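Produce bags with a slider: worth it or not?

prudberg_pantry
2023-08-27
Everybody says bag your fruit and it keeps. I paid for a 30 pack of Indoseo zip bags and I'm not convinced. Sorted the play fruit first to see what fits. 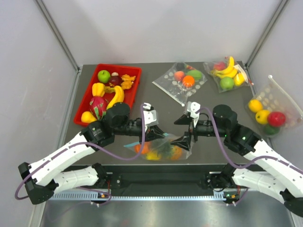
Red bin on the left, bagged stuff on the right

My gripe is the mouth of the bag. It sags shut as soon as you let go.
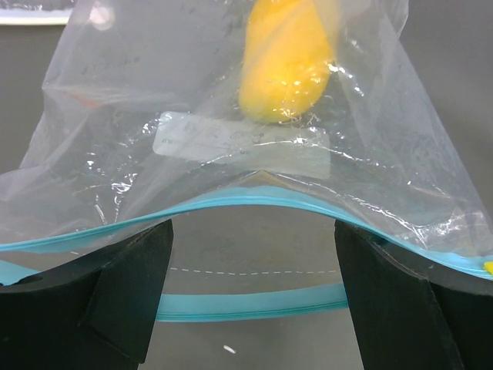

And then you're fishing for the zipper again with one hand full of bananas. Five bags in and I was done.

Luzius Pichler
Disagree. Fold the lip out first and it stays open. I've done it for years.

gutasow5
Years of what? Folding never worked for me. Thin film just crumples.

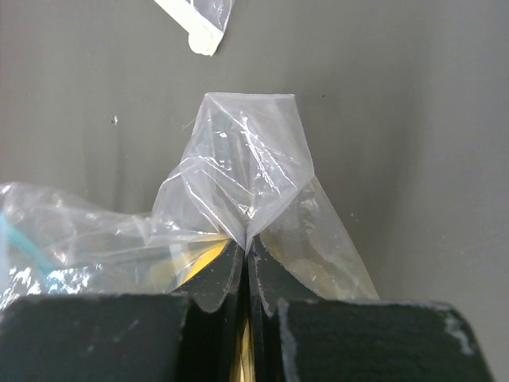

Clear film, all creases

Luzius Pichler
Then buy thicker ones. And quit mixing. Peaches don't belong with oranges.

prudberg_pantry
It's play fruit, Luzius. The peach will be fine. I still say the tray wins for bananas. 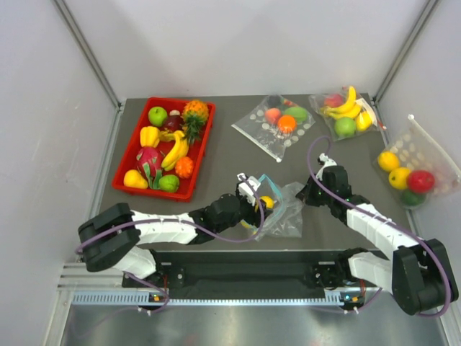

Tray and bags, whole table

gutasow5
Tray for me too. Ask again in September when the real apples come in.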